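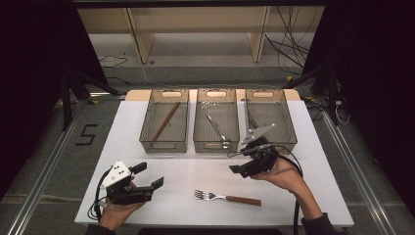
Station 5, utensil sort with the Lavau hand grippers. Chopstick in the left bin, spoon in the middle, fork still on the board.

June 12, 2023

Lavau handheld kit, evaluation notes

Kit came in the Cunico crate with the packing list taped inside the lid. Contents match the list except for the second hex key, which is missing. Not worth a phone call. Put the spare from the bench drawer in the case so it goes back complete if we send it back.

What we have on loan: one left gripper, one right gripper, cables, the hub box, the calibration card, and a license for the Isah recording software good through the end of June. Serials are on the sheet in the case. We need to tell Jusley yes or no before the license runs out. They are the reseller and they will also do the service contract if we buy.

Setup

Igor Hubáček did the mounting and I did the software. Hub is clamped under the table and both cables run up over the near side of the board. First try had the right cable going around the outside of the stand and it pulled at the wrist every time I reached left. Rerouted it down along the right side of the board. Better. It still wants a strain relief. A loop of Velcro on the forearm would do it.

Software install took most of the morning. The Isah installer wants its own version of the USB driver and does not say so until after it has failed. The fix is on page 2 of the quick start, in the troubleshooting box. Install the driver first, reboot, then run the installer. Writing it here so whoever does the other machine does not lose the time again.

Calibration is quick. Hold each gripper flat to the card, open all the way, close all the way, open again, wait for the tone. Left passed first time. Right failed with "span out of range" and then passed after I backed the thumb screw off a half turn. The manual says that screw is set at the factory and should not be touched. It was touching the housing. I marked the original position with a paint pen.

Task

Three of the smoky bins along the back of the table, utensils placed on the board one at a time, each one goes in its own bin. I picked utensils because that is what the sorting people keep asking us about, and because they are thin and lie flat, which is hard for any gripper. Anything that handles a spoon off a flat board will handle most of the other things on our list.

Rules I used:
One item at a time on the board, put down by the operator between takes.
Either hand may pick. Other hand stays over the board and does not rest on it.
A drop outside the bin is a fail. A drop inside the bin from too high is a pass with a note.
No regrasp against the edge of the board. If you have to drag it to the edge to get under it, call it a fail.
Stop and recalibrate if the span reading drifts past the yellow line in the software.

Ran 204 takes in total between the two of us. Four were thrown out for dropped USB frames, so 200 usable. All four of the bad ones came in one stretch before I moved the hub off the shared power strip. No dropped frames after that.

How it went

Chopstick. Easiest of the lot once you learn to come down on the middle of it. If you take it near the end it swings when you lift and then it catches on the bin wall on the way in. It tends to settle on the diagonal in the bin. For the next round I would like something to keep it lined up, if the sorting people care about that. Ask them.

Spoon. Fine by the handle, bad by the bowl. The bowl slides out of the fingers as you close. Igor got better results by closing slowly and lifting before he was fully closed. I could not repeat that reliably. The finger pads that come with the kit are hard and smooth. There is a softer set in the Lavau catalog and we should ask for those to try before deciding anything.

Fork. The one with the wooden handle. The handle gives the fingers something to hold and I have no complaints there. By the tines it is hopeless and I stopped trying. If the fork lands on the board with the handle toward the right it is a natural right hand pick. With the handle to the left I kept wanting to cross over. We should randomize placement properly in the real collection and not let the operator set it down whichever way feels good, because I caught myself doing that more than once.

The hand-to-hand pass was Igor's idea and was not in the plan. Pick left, pass to right in the air, drop in the right bin. It works but it is slow and the two white plates knock together if you come in square. You need to tilt one hand. We only did a few and I did not include them in the count.

Comfort

The grippers are lighter than the pair we built here last year and the balance is further back, toward the palm. For the first part of the session I liked that. Later on my thumb was sore at the base. Igor has bigger hands and said the trigger is too close in for him, he ends up pulling with the tip of the finger. There is supposed to be a longer trigger available. Add it to the list for Jusley.

Sleeves: push them up or wear something tight at the wrist. Mine got between the cable and the grip and I had to stop and sort it out.

Standing height is OK for me. Igor wants the table up a notch. The stands will go up but then the camera view has to be redone, so we left it alone for today.

Tracking

The plates with the dots held up well. Lost track a few times when the right hand was tipped far back over the right bin. The software flags it in the timeline with a gray bar, so at least you know. It fills in the gap with a straight line, and there is a setting to turn that off. I turned it off. I would sooner have a hole in the data than a made-up path. Should be off by default for everybody here.

Did not check absolute accuracy today. For that I want the granite block and the dial indicator, and they are both in the other building. What I did do is touch the same corner of the board at the start and end of each batch and compare. It came back close enough that I am not worried for this kind of task. Numbers are in the folder with the takes.

Software

Recording is one key to start and one key to stop. Good. Labeling is done after, in a separate window, and it is slow. You pick the item name from a drop-down that resets to the top of the list each time. With three items you can live with it. With thirty it will drive people up the wall. There may be a way to load labels from a file. The manual mentions an import command but gives no format. Sent the question to Isah support and got an automatic reply with ticket number 1904.

Export gives you one folder per take. File names are the start time only, with no item and no operator. I wrote a short script to rename them from the label file. It is in the shared tools folder, read the comment at the top before you run it -- it renames in place.

Disk use was roughly what the brochure said it would be, no surprise there.

Service terms

Read through the Jusley contract over lunch. Points to raise:

Turnaround on a failed gripper is given as "prompt." Need a number of days in writing.
Loaner units are at their discretion. We cannot stop a collection for an unknown time, so either a guaranteed loaner or we buy a spare pair.
Finger pads count as consumables and are not covered. Reasonable, but I want the price per set before we sign.
Recalibration at the factory is required yearly to keep the warranty. Ask if the half turn on the thumb screw is a problem. I would rather tell them now than have it come up later.
Cables are not mentioned anywhere. Those are the part that will go first.

Where I stand

Hardware is good. I would use it tomorrow for this task with the softer pads. Labeling is the weak spot, and if there is no import we will need to write our own tool, maybe a week of work for one person. Igor is more in favor than I am. He thinks the pads and the longer trigger take care of everything that bothered him. I want an answer on the support ticket and on turnaround before I put my name on it.

Compared with the pair we built ourselves: ours are heavier and uglier and we can fix them in an hour with parts from the drawer. Nothing on the Lavau unit opens without a special bit. Put that in the write-up too.

To do

Me: email Jusley with the contract points, ask for soft pads and the long trigger on the same loan.
Me: try the import command with a plain comma-separated file and see what happens.
Igor: Velcro or a clip for both cables, strain relief at the hub.
Igor: bring the granite block and dial indicator over.
Both: write a placement list for the next round so position and direction are drawn ahead of time. Include at least some with two items touching.
Whoever is in first: hub goes on its own outlet, not on the strip.

Raw takes and the rename script output are on the lab drive under the kit name. The four bad takes are in there as well, in a folder called dropped. Do not delete them, I want to send one to Isah with the driver question.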